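Gumeck-Greifdatensatz: Hinweise zur Teilmenge „Kontaktverlust“

Stand: 27. Januar 2021
Ansprechpartner: Erhan Eren (Aufnahme), Jocelyn MacPherson (Auswertung)

Überblick

Die Teilmenge enthält 163 Läufe, in denen der Arm beim Anfahren eines Behälters zu weit vorgefahren ist oder den Behälter berührt hat, bevor der Greifer geschlossen wurde. Sie gehört zum Gesamtdatensatz Gumeck mit 992 Läufen und ist dort im Ordner kontaktverlust abgelegt. Alle Läufe stammen aus der Zelle in Florside. Die Läufe aus der zweiten Zelle (Kennedy) sind nicht dabei, dort war der Fehler nicht nachstellbar.

Wer nur gelungene Griffe braucht, sollte diesen Ordner beim Training auslassen. Für Fehlererkennung und Abbruchlogik ist er dagegen gedacht.

Was passiert ist

Der Arm fährt in zwei Stufen an: zuerst schnell bis zu einem Vorhaltepunkt, dann langsam bis zum Kontakt. Der Übergang zwischen den Stufen hängt am Abstandswert des Sensors von Clernodent. Nach einem Update der Steuerung wurde dieser Wert bei Verbindungsabbrüchen nicht mehr als ungültig markiert. Die Steuerung hat dann den letzten gültigen Wert weiterverwendet und die schnelle Stufe zu spät beendet.

Aufgefallen ist das zuerst Leszek Bielecka, weil die Kraftwerte am Handgelenk schon vor dem Schließbefehl anstiegen. In vier Läufen hat der Schutzhalt ausgelöst. In den übrigen ist der Arm von selbst stehen geblieben, aber nicht dort, wo er sollte. Verletzt wurde niemand, die Zelle war in allen Fällen verriegelt.
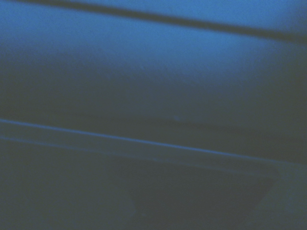
Die Handgelenkkamera war in der Abbruchlogik bis dahin gar nicht vorgesehen, sie lief nur für die Aufzeichnung mit. Für die Auswertung haben wir ihre Bilder nachträglich herangezogen und nach Sichtfeld sortiert. Als „zu nah“ gilt ein Bild, wenn eine einzige Oberfläche das ganze Sichtfeld füllt und keine Umgebung mehr zu erkennen ist, so wie bei der gewölbten blauen Fläche hier. Kanten sind in solchen Bildern oft noch auszumachen, etwa die helle schräge Linie über der dunklen Aussparung, aber die Schärfe reicht für eine Lageschätzung nicht aus. Der Lageschätzer hat bei solchen Eingaben trotzdem Werte mit hoher Konfidenz geliefert – das ist ein eigener Fehler und unter „Bekannte Probleme“ aufgeführt.

Inhalt eines Laufs

bilder/ – Einzelbilder der Handgelenkkamera
gelenke.csv – Gelenkwinkel und Geschwindigkeiten
kraft.csv – Kräfte und Momente am Handgelenk
abstand.csv – Rohwerte des Abstandssensors, mit Zeitstempel des Empfangs
ereignisse.json – Stufenwechsel, Schließbefehl, Schutzhalt, manueller Abbruch

Die Spalte gueltig in abstand.csv wurde nachträglich berechnet. Im Original steht sie durchgehend auf 1. Wer mit den Originalwerten arbeiten will, nimmt die Spalte gueltig_roh.

Annotation

Die Grenze zwischen „nah“ und „zu nah“ haben Brayden Lavoie und Carter Hiebert unabhängig voneinander vergeben. Bei 56 Läufen waren sie sich über den Zeitpunkt nicht einig. Diese Läufe sind mit strittig = true markiert, eingetragen ist jeweils der frühere Zeitpunkt.

Bekannte Probleme

Die Uhren von Kamera und Steuerung waren nicht synchronisiert. Der Versatz ist pro Lauf geschätzt und steht in ereignisse.json unter versatz_ms. Bei Läufen mit Schutzhalt ist die Schätzung unsicher, dort fehlt das Ende der Kraftaufzeichnung.

Der Lageschätzer prüft nicht, ob überhaupt ein vollständiges Objekt im Bild ist. Seine Ausgaben sind in dieser Teilmenge deshalb nicht enthalten.

Weißabgleich und Belichtung liefen automatisch. Farbwerte sollten zwischen den Läufen nicht verglichen werden.

Änderungen an der Zelle

Ein Abstandswert ohne frischen Zeitstempel führt jetzt zum Halt in der schnellen Stufe. Der Vorhaltepunkt liegt weiter vom Behälter entfernt als vorher – die Taktzeit ist dadurch etwas schlechter. Die Freigabe nach einem Schutzhalt erfolgt nur noch von Hand am Bedienpult, nicht mehr über das Netzwerk. Ältere Konfigurationen dürfen in Florside nicht mehr geladen werden.

Fehler in den Daten bitte mit Laufnummer an Jocelyn MacPherson melden.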